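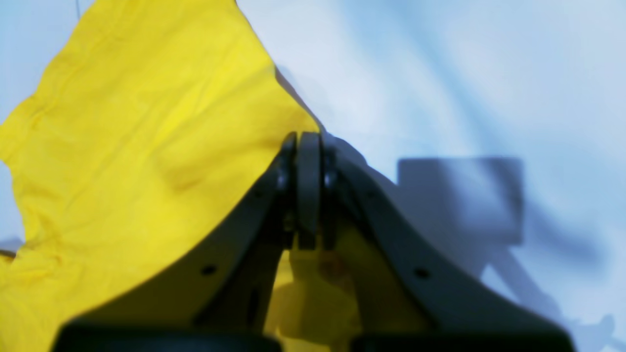

Gripper over a yellow cloth, wrist view.

New rules for cloth work start September 24, 2025

Guilan Kang has finished the handling rules for fabric tasks at Andstead, and they apply to both Zakora arms. She went through 567 logged runs from March before writing them.

The main points:
Check the finger pads for lint and snags before each session.
Stop the arm before reaching in to straighten a cloth — a paused program does not count as stopped.
Wait 60 seconds after a fault before restarting.
Log every dropped or torn piece the same day, even if the run was otherwise fine.
Replace pads after 7 sessions.

The Uvow checklist is retired, so please take old copies down. Printed copies of the new one are at the sign-in desk. Send questions or corrections to Guilan.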